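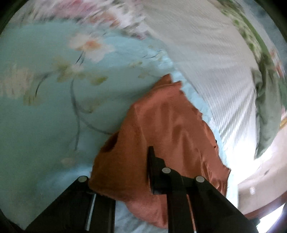 Dinesh Thevar wrote that the fitted sheet had stayed put on a 30 cm mattress through a whole winter, and asked whether the flat sheet came in the same cloth. It does. Both are cut from the same roll, and both are listed below.

# Jenska bed linen, percale range

Jenska is a plain-weave cotton percale sold as single pieces and as sets. The yarn is combed before spinning, which removes the short fibres and reduces pilling. The cloth is woven and printed at the Işık mill and sewn by Bristach. It has a matt face and feels crisp when new. Expect it to soften over the first few washes.

## Specification

- Fibre: 100% cotton, combed
- Weave: percale, one over, one under
- Weight: 138 g per square metre
- Print: reactive dye, one side
- Fitted sheet: elastic on all sides, for mattresses up to 34 cm deep
- Flat sheet: 4 cm top hem, 1 cm side hems
- Pillowcase: housewife style, inner flap
- Duvet cover: button closure, 8 buttons on the double

## Sizes

| Piece | Single | Double | King |
|---|---|---|---|
| Fitted sheet | 90 × 190 cm | 135 × 190 cm | 150 × 200 cm |
| Flat sheet | 180 × 260 cm | 230 × 260 cm | 275 × 275 cm |
| Duvet cover | 135 × 200 cm | 200 × 200 cm | 230 × 220 cm |

Sizes are before washing. Measure the depth of the mattress with any topper in place — the topper is often left out, and the corners then lift.

## Washing

Wash at 40 °C before first use, on its own. After that, 60 °C is safe for the white pieces. Keep printed pieces at 40 °C. Do not use bleach or powder with a bleaching agent on prints. Close the buttons on the duvet cover before loading. Line dry, or tumble on low and take out while slightly damp. Iron on the reverse.

## Ordering

Printed and white pieces may be mixed in one order. The Stelar mattress protector is sold separately and fits under the fitted sheet without changing the size needed. Unwashed pieces can be returned in their original wrap. Cut lengths of the cloth, for repairs or extra pillowcases, are sold by the metre under code 306.

Stock and sizes checked 6/30/24. King flat sheets in white are on back order.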